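Lelunari Community Help > Toys and Play > Making and Mending

Best finish for a pale wooden play board used with plastic shape blocks?

Posted by Philomena Odoi

I have a flat wooden board that my two kids use for sorting and building with small plastic shapes. It was sold to me as maple. The boards are joined side by side and you can see the seams. It has never had anything on it and it's starting to look grubby around the edges.

I'd like to put on a finish that won't turn it orange. The pale colour is half the reason I bought it, and the bright shapes are easy for the younger one to pick out against it. It gets used most mornings at the kitchen table and wiped with a damp cloth when there's jam involved.
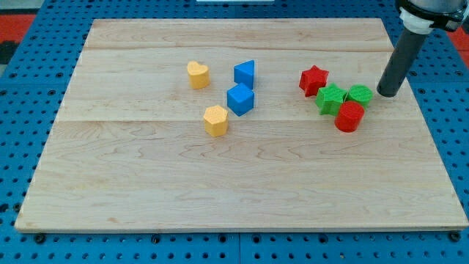 Board with some of the shapes on it: a heart, stars, a cube and so on.

Two things I want to know. Do I need to sand the whole board first, or only the dirty parts? And will an oil finish come off on the blocks? A neighbour offered me the end of a tin of Boltilex floor varnish but I'm not sure it's suitable for something a toddler leans her face on.

Replies

Sewwandi Wickramasinghe
Sand the whole top. If you only do the dirty parts you will have pale patches, and they show up more once the finish goes on. Use 180 grit by hand with a cork block, always along the grain. Go lightly over the seams. If you can feel a ridge at a join, give it a few extra strokes, but don't try to dig it out.

Wipe off the dust with a barely damp cloth and let the board dry overnight. Then put on a water-based clear coat that is labelled as safe for toys. Water-based stays close to the natural colour. Oil will warm it up, and on maple you will notice. Two thin coats are enough, with a very light rub between them. Do the underside and the edges as well — a board finished on one face only can cup, especially a glued-up one.

As for the blocks, nothing should come off once the finish has fully cured. Dry to the touch is not the same as cured. Check the tin for the time, and keep the board away from the kids until then.

I would leave the floor varnish alone unless the label says it's fine for toys.

mokgethi_shed
I just use beeswax on ours. Takes five minutes. You have to redo it every couple of months and it does go a bit darker.

tam418
Wash the blocks while you're at it. The printed kind have fine lines on top that hold dirt, and it ends up back on the board. Lukewarm water, dish soap and an old toothbrush. Don't put them in the dishwasher, some plastics go soft and the points on stars bend. I lost a few that way.

Philomena Odoi
Thanks all. Going with the water-based one and I'll do the underside too. The varnish is going back next door.

Viewed 419 times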